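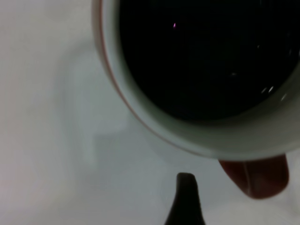
Coffee corner, the gallery

31 October 2022

Quick one, the shop opens in an hour and I still have boxes to break down. Mugs and the little spoon rests from the Listcombe table. Lines under each are short. Some were typed on my phone, sorry in advance.

If you're new: Multetti is a small tableware shop with a big coffee habit. Mugs, spoons, wood odds and ends. No teapots (yet). Everything on this page is stuff we use ourselves, on the gray table in back, and most of it is on the shelf up front too.

The red mug, from close up

Red outside, white inside. My favorite thing we carry and I'm not even pretending to be fair about it. Black coffee against a white rim just looks right.

The red goes brown-ish in low light. Brick in daylight, closer to maroon in the evening. Same glaze, same batch. People email about this, so now it's written down.

Filled high, the way I like it. No milk. If you take milk leave yourself some room, it's not a giant mug.

Rounded shape, wider down near the base. Sits steady. The handle is a plain loop, no fancy thumb bit, no corners to bang on the faucet.

White inside means you can see when it needs a proper scrub. Baking soda and a damp cloth, two minutes. Don't go at it with steel wool, I did that to one back in February and it's now the pencil mug.

The spoon on its two blocks

Two small blocks of light brown wood, a gap in between, spoon laid across like a bridge. That's the whole spoon rest. Bowl on the back block, pink handle on the front one.

We tried the dish kind. The puddle kind, you know the ones, spoon lies in its own cold coffee all morning. With blocks the middle of the spoon hangs over nothing and theres less to wipe.

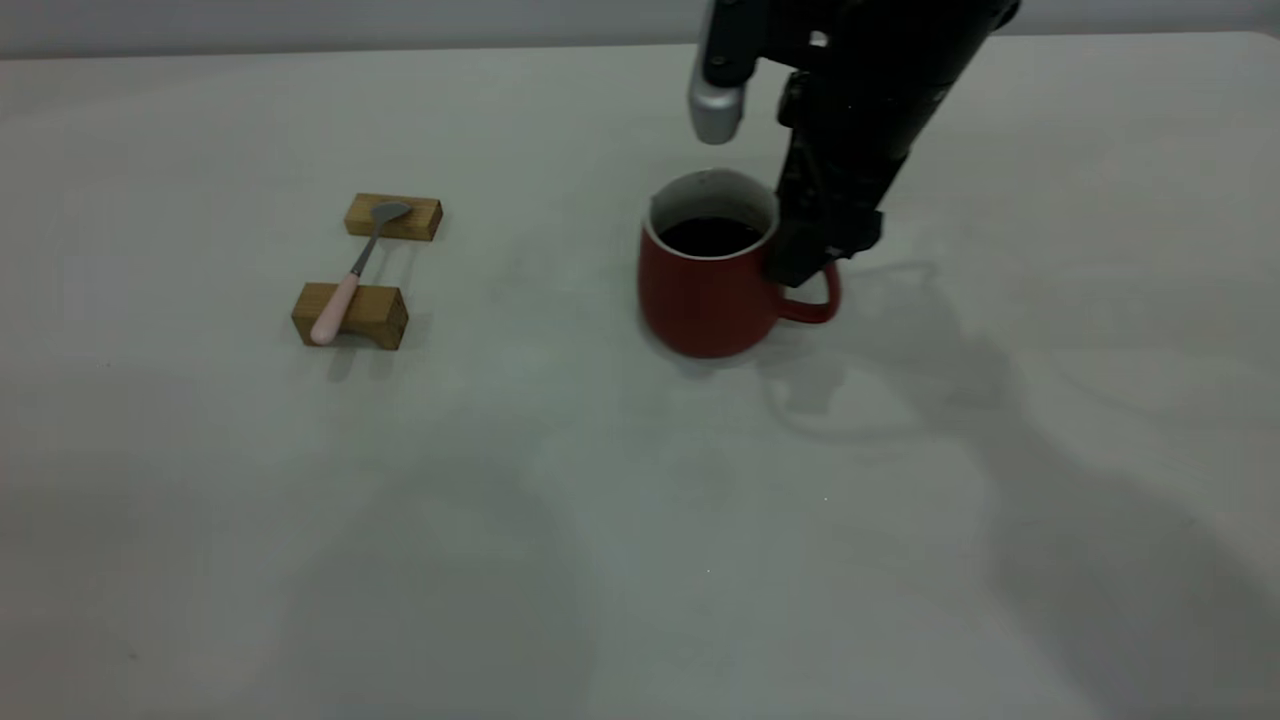 The blocks don't match and they aren't meant to. They're offcuts, bought by the box from Pacheco, who cut shelving and used to burn the ends. Last box had 130 in it. Some chunky, some flat, some with a dark end. You get two, we pick them, please don't ask for twins.

Spacing is up to you. Closer together for a teaspoon, farther apart for something long. Angled is fine, straight is fine. Mine end up crooked by lunch every day.

Wood care: wipe, let it dry standing up, done. No dishwasher. No soaking. A bit of mineral oil if it starts to look thirsty. Coffee will mark the grain eventually and I've stopped caring, the marked ones look better to me.

About that pink handle

Pale pink, rounded end, metal neck running up to a silver bowl. Comes from a Dadus set we sold a while ago, and the pink went first, as it always does. There's 5 left in the drawer and then it's whatever color turns up next.

The pink is soft, next to the red it shouldn't work and I think it does. Had one customer tell me it looked like a birthday party. Fine by me.

Handle care: warm water, dry it off, back in the drawer. Ours goes in the sink by hand and I'd do the same with yours.

The table

Pale gray, matte, wide. It came from the Listcombe sale, was heavier than it looked and scraped the door frame on the way in (door frame still not painted).

Matte is the thing I'd tell you to look for if you're setting up a coffee spot. Shiny tops show every ring and every fingerprint. This one takes a wipe and goes back to looking like nothing happened.

Gray is also good for seeing what color a mug is. On our old yellow counter the red looked orange and the white looked like butter. Half the returns that year were "not the color I expected", which, fair.

How I lay it out, since it came up in the emails

Mug on the right, handle pointing right. Blocks over on the left. Lots of space left between, so your sleeve isn't dragging across a wet spoon to get to the mug. Lefties flip it.

Keep it to that. Mug, spoon, blocks. The sugar jar lives on the shelf and the filters live in a drawer. I used to have a tray and a plant and a little sign with a saying on it and there was no room left to put down a cup of coffee.

What's in stock

Red mug, yes, decent pile of them. Boxed in paper, no foam.

Block pairs, yes, out of the new Pacheco box. Pick up in the shop or we'll tuck them in with a mug order.

Pink spoon, see above. Not online, ask at the counter.

Table, no. Not for sale. Stop asking lol

Other bits

The counter on this site says 3,911 visits to the old gallery page, which I took down by accident while trying to fix the menu. So this replaces it. If you had the old one bookmarked, bookmark this.

The mailing list is at 600 now, thank you. One email a month, sometimes less, depends how busy the shop is.

More pictures when the next mug color comes in. It's a green, or it was last time I asked. Will put it on the same table so you can compare the two properly.

Questions to the shop address, it's at the bottom of every page. Give me a day or two to anwser. Okay, boxes.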